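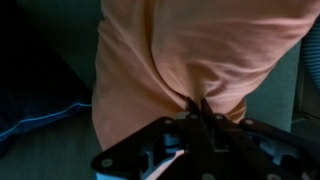

Letzte Woche war ich mal wieder bei Dawber in der Wäscherei (ja, die mit dem ewig vollen Parkplatz), und dort redet gerade alles über die Neue. Die Neue heißt Drevura, hat zwei Finger, und sie nimmt seit August die Stoffteile auf, die vorher von Hand gegriffen und weitergegeben wurden. Geliefert hat das Ganze Sonlow, die Software kommt von Josteo.

Zuerst zur Frage, die mir auf dem Hof gleich gestellt wurde: Nein, entlassen wurde keiner. In der Halle arbeiten weiterhin 27 Leute. Was sich geändert hat, ist die Einteilung. Früher standen in jeder Schicht vier Kolleginnen und Kollegen an der Aufgabe, heute sind es zwei, die anderen beiden sind in die Endkontrolle und zum Flicken gewechselt. Das Flicken hatte Dawber bisher außer Haus gegeben und holt es jetzt Stück für Stück zurück, was ich ja eine richtig schöne Nachricht finde!

Schichtleiter Enda Madigan hat mich eine ganze Weile zuschauen lassen. Der Greifer fasst den Stoff an einer Stelle, hebt an, und dann kommt der Teil, an dem sie am Anfang fast verzweifelt sind: Bei dünnen Sachen erwischt er gern mal zwei Lagen auf einmal. „In den ersten Wochen haben wir mehr hinterhergeräumt als vorher selbst gegriffen“, sagt Madigan. Inzwischen läuft es besser, aber bei Spannbettlaken mit Gummizug gehen immer noch Menschenhände ran, und das bleibt wohl erst mal so.

Gefreut haben sich vor allem die, die es mit den Schultern haben. Eine Kollegin erzählte mir, dass sie nach der Spätschicht endlich wieder Lust hat, zu Hause noch was zu machen. Andere sind weniger begeistert. An der alten Station konnte man nebenher gut quatschen, jetzt sitzt man in der Kontrolle ein Stück auseinander und hat den Blick auf der Ware. Und wer an der Anlage bleibt, muss Störungen quittieren, Greifpunkte nachstellen und sich mit einem Menü herumschlagen, das bis vor Kurzem nur auf Englisch lief. Eine Zulage dafür gibt es bisher nicht, darüber wird noch verhandelt.

Die Einarbeitung dauert zwei Tage und zählt als Arbeitszeit, das hatte der Betriebsrat vorab durchgesetzt. Ob eine weitere Anlage dazukommt, will Dawber nach dem Winter entscheiden. Wer sich für die Plätze beim Flicken interessiert, kann sich noch bis zum 31. Oktober 2020 im Schichtbüro melden, Nähkenntnisse sind gern gesehen, aber keine Pflicht.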